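机器人系统故障分析 课程讲义
第六讲 双手叠衣数据的时间错位，以及由此引起的一次保护停机
Voralard 技术学院 自动化系
讲义修订：2023年10月14日

本讲接着上一讲的传感器标定误差往下讲。上一讲的故障都发生在一台设备内部，本讲的故障发生在两台设备之间。单独检查任何一台，读数都正常，画面也清楚，数据文件能打开，长度也对。问题出在把两台设备的记录放到同一条时间轴上的那一步。

案例取自 Molden 叠衣项目。项目先由人手持夹爪整理衣物，录下操作过程，再用这些记录训练策略，最后在 Clasden 双臂平台上运行。现象、排查和处理都按故障报告的顺序讲，报告里写错又改过的判断也保留下来，因为课上要用。

需要先复习的内容：第二讲的时间戳概念，第四讲的阻抗控制，第五讲的安全状态机。没有学过阻抗控制的同学，可以把它理解成给机械臂末端加了一根虚拟弹簧，弹簧一头连着目标位置，一头连着实际位置。

一、系统组成

采集端是一左一右两只手持夹爪。操作者左手一只，右手一只，用夹爪的指头代替自己的手指去捏衣服。每只夹爪各自记录画面、自身位姿和指头开合量，各有各的时钟。采集主机在每次开录时给两只夹爪发一次对时指令，录制过程中不再干预，录完以后把两边的文件取回来。

处理端是一个对齐程序。它读入左右两份文件，以左夹爪的时间戳为基准，给每一帧左侧数据找一帧时间最接近的右侧数据，配成一对。后面的训练程序只看到配好对的数据，看不到原始时间戳。这一点请记住，后面排查时走的弯路跟它有关。

执行端是 Clasden 平台，两条机械臂，末端装的指头与手持夹爪的外形相同。两条臂都运行在阻抗模式。策略每次输出一小段左右臂的目标轨迹，下层控制器跟踪。

叠衣这个任务对左右两侧的配合要求差别很大。有些步骤是单手的，比如把翻起来的下摆拨平，另一只手停在旁边，早一点晚一点都没有关系。有些步骤是双手先后的，比如一只手压住肩部，另一只手把袖子折过来，顺序不能反，间隔可以松一些。还有一类是双手同时夹着同一件衣物移动，这时候衣物把两只手连在了一起，任何一侧先走，布料马上就绷紧。

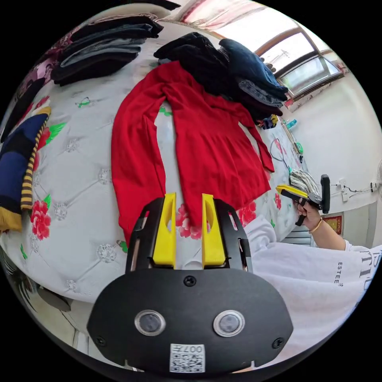 长袖衣物比短袖难处理，难点就在袖子。袖子细长，容易扭转，捏住袖口往回折的时候，身片会跟着走，所以操作者常常一只手固定衣身，另一只手带袖子，中途还会换手。换手的瞬间两只夹爪都夹着布，一只正要松开，一只刚刚夹紧。人做这个动作靠手上的感觉，觉得那边吃上力了，这边才放。夹爪的记录里没有力的数据，只有位姿和开合量，策略要学会这个先后关系，全靠时间对得准。

衣物下面的支撑面也有影响。桌面硬，摩擦大，衣服拉一下不太移位。床垫软，表面铺了绗缝床罩之后会随着压力下陷，指头伸到布料下面比较容易，可是衣物也容易带着走。Molden 项目要求在不同的支撑面上都录，目的是让策略见过各种情况。排查初期有人怀疑过软支撑面，原因就在这里，后文会讲到。

二、故障现象

三月的一次模型更新之后，Mansilla 试验室在 Clasden 平台上做例行运行。前面的单手步骤都正常。到了双手夹住衣物两端、一起抬起再平移的步骤，左臂先动，右臂停在原处，布料被拉直，随后右臂才跟上。多数时候衣物只是歪了，叠出来不整齐。少数时候衣物从右侧指间滑脱。有一次衣物没有滑脱，两臂之间的拉力超过了限值，平台进入保护停机。

按规程，保护停机以后应当由操作员在控制台上确认，断开使能，再进入围栏内取衣物。这一次操作员确认了停机，没有断开使能，走到台边伸手去拿衣服。与此同时，平台的恢复脚本按预设流程执行了一步“打开右侧指头”。布料一端松开，拉力突然消失，左臂末端向外侧弹出一小段距离，指头碰到了操作员的手背。

没有人受伤。操作员戴着手套，左臂当时处于限速状态。报告把它定为险肇事件，平台停用，直到两条原因链都查清楚。

这里有两件事，请分开看。

第一件：为什么左臂先动、右臂后动。原因在数据。
第二件：为什么停机之后左臂还能弹出去。原因在控制和恢复流程。

两件事凑在一起才碰到了人，但是各自都是独立的缺陷。只修第一件，换一个别的原因造成布料绷紧，第二件照样会发生。只修第二件，人安全了，衣服还是叠不好。报告初稿把它们写成一件事，标题叫“左臂异常动作”，评审时退了回去，要求拆开。

三、第一条原因链：左右时间错位

3.1 最初的几个怀疑

排查开始时列了一张怀疑表，次序如下。

怀疑甲：右臂控制器响应慢。做法是给两条臂下发完全相同的镜像轨迹，不夹衣物，比较实际运动。结果左右一致。排除。

怀疑乙：右臂通信有延迟。做法是在下层控制器里记录指令到达时刻。结果左右指令同时到达。排除。但是同一份记录里已经能看到，策略给右臂的目标轨迹本身就比左臂晚开始变化。也就是说，右臂很听话，是指令让它晚动的。当时看记录的人只关心到达时刻，没有看指令内容，这条线索放了两天才有人捡起来。

怀疑丙：软支撑面的数据太多，策略学到了“先拉一下把衣服拉平”的动作。这个怀疑有一定道理。人在床上叠衣服，确实常常先扯一下布料去皱。检查者把软支撑面的数据去掉，重新训练了一版，左臂先动的现象减轻了。于是报告写道“原因基本确定为支撑面差异”。

这个结论后来被推翻。请注意它是怎么错的。受影响的那批数据恰好大部分是在软支撑面上录的，去掉软支撑面的数据，顺带去掉了大部分坏数据，现象当然减轻。两个因素在数据里混在一起，去掉一个等于去掉两个。正确的做法是再做一版对照，保留软支撑面的数据，但只保留更换设备以前录的那些。这版对照后来补做了，左臂先动的现象完全消失，支撑面因此洗清。

怀疑丁：左右标签贴反，或者文件左右放反。设备上贴有编号和左右标记，操作者拿错手的事以前发生过。检查者把画面调出来，对照手的位置核对，没有发现放反的情况。排除。不过核对画面的时候，检查者看到了一样更有用的东西。

3.2 从画面里看到的错位

手持夹爪上的镜头视角很宽，一只夹爪的画面里常常能看到另一只夹爪，也能看到操作者的手和身体。这给了我们一个不依赖时间戳的参照：在左夹爪的画面里，右夹爪什么时候开始动，可以直接看出来；再去看右夹爪自己的位姿记录，它什么时候开始动，也有一个时刻。两个时刻应当相同。

最适合做这种比较的片段，是布料被两只夹爪同时夹住、从松弛到绷直的过程。绷直的时刻在画面里很清楚，松弛的布有褶，绷直之后褶子消失，边缘变成一条直线。两侧画面都能看到同一块布，等于有了一个公共的事件。

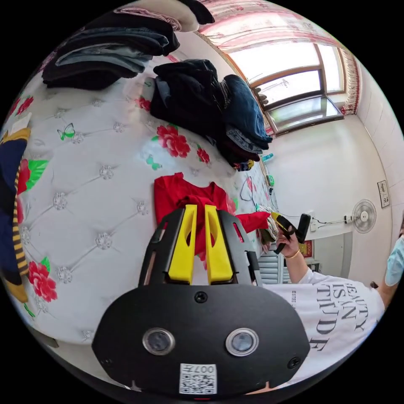

图 左右两只夹爪拉住同一件红色衣物，衣物在两者之间绷紧

检查者挑了若干段有绷直过程的录像，逐帧标出绷直时刻，再去比较左右两侧的时间戳。更换设备以前的录像，左右之差在一帧以内。更换设备以后的录像，右侧的时间戳一律偏晚，偏晚的量很稳定，为 300 毫秒。

稳定这一点很重要。如果是时钟漂移，差值应当随录制时间增大，开头小，末尾大。如果是对时指令丢失，差值应当每一条都不同，因为两只夹爪开机时刻不同。现在的差值既不随时间变，也不随录像变，说明它是某个固定环节加进去的。

3.3 固定延迟的来源

更换上去的右夹爪是一只备件，固件版本比左夹爪新。新固件改了写文件的方式，画面先进入缓冲区，攒够一批再写入存储卡。这个改动本身没有问题，它减少了丢帧。问题在于，时间戳的赋值位置也跟着动了。旧固件在曝光时刻取时间，新固件在帧从缓冲区取出的时刻取时间。缓冲区长度固定，取出时刻就比曝光时刻晚一个固定的量。

位姿数据由画面和惯性数据共同解算，解算时以画面时间戳为准，所以位姿也整体晚了同样的量。开合量的采样由另一个线程负责，理论上不受影响，但是存盘前有一步“统一时间基准”，把开合量也平移到了画面的时间轴上。这样一来，右夹爪的全部数据在内部完全自洽，画面、位姿、开合互相对得上，只是整体比真实时刻晚。

本讲开头说的“单独检查任何一台都正常”，指的就是这种情况。内部自洽性检查对整体平移没有任何分辨能力，做得再细也查不出来。

3.4 原有的检查为什么没有拦住

对齐程序里有一项同步检查，比较左右两份文件的起始时刻和结束时刻，差值超过阈值就报警。阈值当初定得很宽，理由是操作者按下开始键以后，两只夹爪响应有快有慢，阈值定紧了误报太多，采集人员会抱怨。300 毫秒的偏移落在阈值以内。

这项检查还有一个更根本的缺陷。它比较的是文件的起止，起止时刻只反映录制什么时候开始、什么时候结束，并不反映同一个事件在两份文件里是否标在同一时刻。两份文件起止完全一致，中间的内容仍然可能错位。反过来，起止相差很多，内容也可能对得很准。用起止时刻来判断同步，检查的对象就选错了。

训练侧也没有拦住。对齐之后原始时间戳被丢弃，训练程序拿到的是一对一对的帧。从数据形式上看，每一对都很完整。

3.5 影响范围

这批训练数据总共 1,000 多条，其中受影响的 300 条，全部录于更换右夹爪之后。坏数据没有占到多数，这一点解释了为什么现象是时有时无的。策略在训练中见过两种说法，一种说两手同时动，一种说左手先动。运行时究竟走哪一种，取决于当时画面和哪一类数据更像。衣物颜色、支撑面、光线只要接近受影响的那批，左臂就倾向于先动。

课上有同学提过，既然多数数据是好的，模型应当会“平均掉”少数坏数据。对于随机误差，这个想法大体成立。对于成批的、方向一致的误差，不成立。成批的误差和采集的时间、地点、物品绑在一起，模型完全有条件把它当成一种规律学进去。

四、绷紧过程的力学分析

这一节用最简单的模型，目的是说明为什么小小的时间差能够造成保护停机。

设左右两末端之间的布料自然长度为 L，两末端的实际距离为 D。D 小于 L 时布料松弛，拉力为零。D 大于 L 时布料受拉，拉力随 D 减 L 增大。机织布沿经纬方向几乎不伸长，拉力上升很陡；针织布有弹性，上升较缓。

两臂同向平移时，理想情况下 D 不变。如果一侧晚动，在晚动的这段时间里，先动的一侧走过的距离等于速度乘以时间差，D 就增加这么多。移动越快，同样的时间差产生的拉伸越大。这解释了另一个现象：低速调试时一切正常，恢复到正常速度以后才出问题。调试人员在低速下看到的只是布料略微变直，没有在意。

布料被拉直以后，后面的事情取决于哪一环最先让步。可能的环节有三处。

其一，指头夹持力不够，布料滑脱。任务失败，但是没有危险。
其二，机械臂的虚拟弹簧让步，末端偏离目标位置，偏差存在弹簧里。
其三，前两处都没有让步，拉力达到限值，保护停机。

夹持力是一个需要取舍的量。夹得轻，细薄的布料容易滑；夹得重，布料不滑，拉力就全部传到机械臂上。故障发生前不久，为了改善厚衣物的夹持，右侧指头的夹持力被调高过。这次调整不是故障原因，但是它堵住了第一处让步，使得后果从“衣服掉了”变成了“停机”。

写故障报告的时候，这一类因素要单独列一栏，叫做“改变后果的条件”。它不产生故障，只改变故障以什么形式露出来。很多报告把它跟原因混写，读的人就会以为把夹持力调回去便修好了。

五、第二条原因链：停机后的弹出

5.1 停机时系统里还存着什么

保护停机这个名称容易让人误会，以为停下来的系统是没有能量的。Clasden 平台的保护停机做了这些事：停止接收新的策略输出，把目标位置冻结在停机那一刻，电机保持使能，限速生效。

目标位置冻结了，实际位置呢？停机那一刻，左臂末端正被布料拉着，实际位置落后于目标位置。冻结之后，目标位置仍然在前方，虚拟弹簧仍然处于拉伸状态，弹簧的力与布料的拉力平衡，看上去一动不动。这是一种受力平衡的静止，跟断电的静止从外观上分不出来。

布料一松，平衡的一侧没有了，弹簧把末端拉向冻结的目标位置。末端的这次移动完全符合控制器的设计，控制器没有出错。

5.2 恢复脚本的次序

恢复脚本的次序是：打开右侧指头，打开左侧指头，两臂依次回到初始位置。编写脚本的时候，假设停机由碰撞或者超行程引起，手里的衣物是松的。先开哪一侧都无所谓，于是按习惯从右侧写起。布料绷紧的情况没有考虑进去。

脚本的触发条件也有问题。操作员在控制台上按“确认”，原意是“我知道停机了”。脚本把“确认”理解为“可以开始恢复”，延时一小段后自动执行。同一个按钮，人和程序的理解不一样。操作员按完确认就走向台边，脚本的延时刚好在他走到的时候结束。

5.3 围栏与使能

围栏门上装有开关，门开时平台应当切断使能。现场检查发现，门开关接在“运行状态”的联锁里，停机状态下联锁不起作用。设计时的理由是停机以后机械臂不会动，不必再联锁，否则每次进去整理衣物都要重新上使能，太慢。

从 5.1 节可以看到，“停机以后机械臂不会动”这个前提不成立。凡是保持使能的停机，都应当按可能运动来对待。

六、现场录制中的安全与数据质量

前面几节都在讲执行端。采集端没有机械臂，危险小得多，但是很多数据问题要在采集端解决才便宜。这一节列出改进后的录制做法，本学期的实验课照此执行。
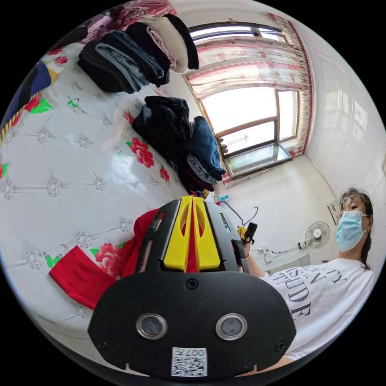
开始录制以后，先让两只夹爪的指头互相轻碰一下，再去碰衣物。轻碰会在两侧的惯性数据里各留下一个尖峰，画面里也能看到接触。结束之前再碰一下。前后两次尖峰，前一次用来量偏移，后一次用来看偏移在录制中有没有变化。只碰一次，能查出固定偏移，查不出漂移。

碰的时候不要用力。指头是塑料件，碰重了会使指头在座上移位，开合零点跟着变，又引入一个新的误差。

动手之前，让另一只夹爪在本侧画面里停留片刻，保持静止，然后移动。这一段相当于给画面检查留一个干净的起点。操作者熟练以后容易省掉这一步，带队的同学要提醒。

更换任何一只夹爪、更换存储卡、升级固件，都要写进录制日志，并且从更换那一刻起另开一个批次编号。Molden 项目后来能把受影响的数据划出来，靠的就是设备更换登记。登记写在纸上，没有进数据库，检索花了很长时间，但毕竟是有的。

左右两只夹爪必须使用同一版本固件。备件在入库前就要刷到相同版本，不要等到换上去的时候再说。

录制场地的电线要先理好。夹爪带着布料移动时，布料的下摆和袖子会扫过很大的范围，容易勾住插头线和床沿的杂物。勾住以后操作者往往下意识用力一扯，这一扯会录进数据，策略也会学。遇到勾挂，停止录制，这一条作废，重新来过。

叠好的衣物和还没叠的衣物分开放。堆在一起，操作者录到后面会分不清，画面里也会给策略造成混淆。

操作者感到手腕酸就休息。疲劳以后两手的配合会变差，真实的动作本身就一前一后。这种数据时间戳是准的，动作是差的，任何同步检查都不会报警，只能靠录制人自己把关。

七、处理措施及验证

7.1 数据的处理

受影响的数据没有删除。偏移量固定而且已知，把右侧时间戳整体减去 300 毫秒，重新对齐即可。重新对齐以后要逐条验证，验证方法用 3.2 节的绷直时刻；没有绷直过程的录像，改用右夹爪在左侧画面中开始移动的时刻。两种办法都用不上的录像，单独存放，不进入训练。

不能因为来源相同就默认偏移相同，修正之后跳过验证。这批数据里确实有几条对不上，查下去，是录制中途取出过存储卡。

7.2 对齐程序的修改

起止时刻检查保留，只用来发现漏录和中断，不再叫做同步检查。新增的同步检查比较左右两侧的公共事件，即开头和结尾的两次轻碰。偏移超过一帧的，退回人工处理。没有找到轻碰尖峰的，同样退回，不允许默认通过。

对齐后的数据保留左右两侧的原始时间戳，连同设备编号和固件版本一起写进文件。训练程序用不到，排查的时候用得到。

7.3 控制与恢复的修改

保护停机时，目标位置改为冻结在实际位置，虚拟弹簧里的偏差清零。清零要缓慢进行，突然清零等于突然撤去一侧的力，布料会把末端往回拉。具体做法是让目标位置沿直线慢慢退到实际位置，同时监测拉力，拉力降到接近零才算停机完成，指示灯这时才变色。

恢复脚本第一步改为检查两臂之间是否还有拉力。有拉力，先让两臂相向靠近，直到布料松弛，再打开指头。

“确认”和“恢复”拆成两个按钮。恢复按钮装在围栏外，要求门关闭，要求持续按住，松手即停。

门开关改接到使能回路，与运行状态无关，门开即断使能，抱闸合上。重新上使能确实要多花时间，试验室接受了这个代价。

7.4 验证方法

验证分为数据和安全两部分，分开做，分开签字。

数据部分，用修正后的数据重新训练，在平台上重复原来的双手平移步骤，记录两臂目标轨迹的起动时刻和布料拉力。既要在低速下做，也要在正常速度下做，理由见第四节。

安全部分，不依赖策略。用一条结实的布带代替衣物，两端夹住，人为给右臂轨迹加上延迟，主动造成绷紧和停机，然后观察松开布带时末端的移动。试验时人在围栏外，布带用长杆上的剪刀剪断。这个试验故意保留了数据侧的故障，因为安全措施必须在数据有错的情况下仍然有效。

八、报告写作说明

本讲的案例报告是公开给选课同学的，可以到实验室借阅，不外借。读的时候请对照下面几点。

时间线单独成页，只写发生了什么、谁的记录里能查到，不写推测。原报告初稿在时间线里写了“左臂失控”，这是判断，后来改为“左臂末端向外侧移动”。

被推翻的结论要留着。怀疑丙那一段，定稿里仍然保留，注明推翻的依据和日期。后来的人看到类似现象，很可能又会想到支撑面，有这一段就不用再走一遍。

操作员未断开使能，报告里写作事实，不写作原因。规程要求他断开，他没有断开，这是实情；可是门联锁本来就应当在他没有断开的时候起作用。把这一条写成根本原因，后面 5.1 到 5.3 的三处缺陷很可能就没有人再去查。

措施要写明由谁验证、怎样算通过。“加强培训”“提高注意”之类的措施没有办法验证，出现在报告里一律退回。

九、下周实验安排

每组领取左右夹爪一套，先核对设备上的编号、左右标记与领用单是否一致，再核对固件版本。版本不一致的当场退还调换，不要自行升级。

实验内容为双手叠长袖衣物，衣物自带，宽松的针织衫或薄外套都可以，不要带有金属扣或者长系带的。首饰和手表请提前取下，长发束好。

每组交录制日志一份，对齐后的数据一份，以及左右偏移的测量记录。偏移记录要附上所用片段的文件名和标注帧号，只写结果的不收。

需要上 Clasden 平台的小组另行预约，进入围栏之前须由值班教师确认使能已经断开。预约表贴在 Mansilla 试验室门外。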